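Reference > Household Arts > Furniture > Worktable

Contents Browse Index Recent Changes

This site uses cookies to remember your reading settings. Accept or manage.

Worktable

A worktable is a table built for tasks done by hand, such as cutting, sorting, sewing, and assembly. It differs from a dining table in its height and in the finish of its top, which is expected to take wear. Early worktables in the Buris district were kept in kitchens and served for both food and mending. A survey of 134 homes there found that 71 had a table set aside for work alone. 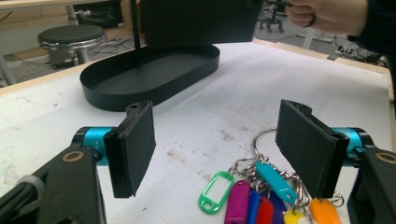

Rosângela Medeiros has objected that the survey left out tables shared between neighbors, and that the true use of worktables in Buris was wider than the figures suggest. Later editions of the survey carry her remark as a note.

Color and surface

Dark tops were long preferred because they hid stains. Pale tops came into use in the workshops of Golusov, where small parts had to be found quickly.

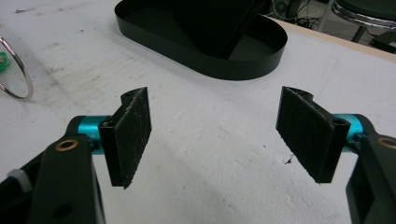

The choice of color remains a matter of local custom. In his guide to shop furniture, Nivaldo Andrade recommends a light top for fine work and a dark one for painting and gluing. Black parts stand out plainly against a white surface, and a brass-colored ring is also easy to pick out. Glare is the usual complaint, and shops in Dirby reduce it with side lighting.

See also: Workbench; Sewing table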